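How I Finally Got the Shoes Out of My Hallway

I live in a flat in Tallstead with a front hall you can cross in two steps, and for most of last winter one of those steps was onto a shoe. Usually a sneaker, sometimes a boot, once (at six in the morning, in socks) a wet golf umbrella that had been keeping the sneakers company. So in October I sat down on the floor with a cup of coffee and sorted the whole thing out, and I've kept it up long enough now that I feel okay telling other people how I did it.

You don't need to buy much. I bought one thing, a cheap boot tray, and my friend Maarja Sakalauskas would tell you I didn't need that either. She keeps hers on a folded bath mat.

What I used

A boot tray for the wet stuff
One plank of wood left over from a shelf
An old toothbrush, dish soap, a bowl of cool water
Two or three rags you don't love
A bunch of newspaper (our free local one, the Paulauskas, is perfect and I don't know a single person who reads it)
A pencil and a tape measure

Step 1: Get every shoe in the home into one place

I mean every one. The ones under the bed, the ones in the trunk of the car, the sandals in the beach bag that you never unpacked. I dumped mine on the living room floor and my husband came home and went straight back out again for bread.

Pair them up as you go. Any shoe without a mate goes by the door to the kitchen, and if the other one hasn't shown up by the time you finish step 5, let it go. I was holding on to one brown loafer for years!

Step 2: Make the hard pile

Try everything on. With both feet, standing up, and walk to the window and back. I had a pair of dressy heels I'd been moving from apartment to apartment and I couldn't get as far as the couch in them. Out they went, and a coworker's daughter has them now and loves them.

My rule for the rest was simple: if I hadn't worn them since the previous October, I had to be able to name the day I'd wear them next. "Someday" doesn't count. "My cousin's wedding" does, although I did cheat a little with the hiking boots.

Step 3: Clean before you put anything away

This is the boring part, so put some music on. Knock the dry dirt off outside, pulling out laces and insoles first. Then a little dish soap in cool water, and go at the soles and the edges with the toothbrush.

Leather gets a barely damp rag and that's it. Knit shoes are the ones people wreck, and I've wrecked a pair, so listen to me here. Don't scrub across the ribs, go along them, with hardly any pressure, and blot with a dry rag every few strokes. Light colors show a water ring if you only wet one spot, so if there's a stain on the toe I go over the whole toe very lightly. And never on the radiator! Mine came off the radiator with the glue gone at the front and they talked at me when I walked.

Stuff them with crumpled newspaper, change the paper after a couple of hours, and leave them overnight somewhere with moving air. If the shoe is white or beige, put a plain paper towel around the newspaper so the ink doesn't come off on the inside.

Step 4: Give the everyday pair its own slot

Okay, this is the bit that changed everything for me. I'd always had a rack, and it was always half empty, with the shoes I wore sitting in front of it. Bending down and lining up a pair on a wire shelf is apparently more than I can manage after work.

What I can manage is dropping them into a gap. A long board and a narrow strip of space next to it will do the job, with the shoes one behind the other and pointing the same way, so the pair takes up the width of a single shoe. It looks a bit odd for a day or so and then you stop seeing it.

Measure before you commit. Take your widest everyday shoe, set it on the floor, and measure across the ball of the foot, then add a thumb's width. Mark that on the floor lightly in pencil. Too tight and you'll be jamming the shoe in and scuffing the side, too wide and they fall over and you're back to a heap. Knit slip-ons are the easiest, they squash a little and there are no laces to trail out.

If your board has a rough edge, sand it or put that side to the wall. Knit snags on anything.

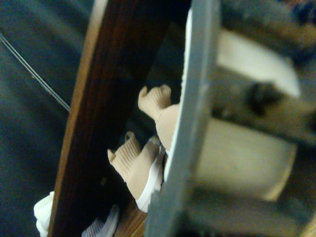

Step 5: Deal with the wet ones separately

Boots and anything that's been out in the rain go on the tray, full stop, until they're dry. They don't get to join the others. I line the tray with newspaper on bad days and just roll the whole soggy mess up and bin it in the morning.

If you've got kids, give them each a corner of the tray and don't expect neatness. My neighbor Mikkel tried name labels and his twins peeled them off and stuck them on the cat.

Step 6: Put the off-season shoes far away

Mine are on top of the wardrobe in a zip bag, clean and completely dry, with paper in the toes. Write what's inside on a bit of masking tape on the end that faces you. I skipped that the first time and had to pull the whole bag down on a Thursday night looking for one pair of sandals, with a flight in the morning.

Keeping it going

I do a two-minute reset before bed: everyday pair in the slot, anything else back to the rack, tray emptied if it needs it. When a new pair comes in, an old pair goes out, and I try to choose which one before I pay.

I still haven't figured out what to do about slippers. They're under the couch as I write this, one at each end.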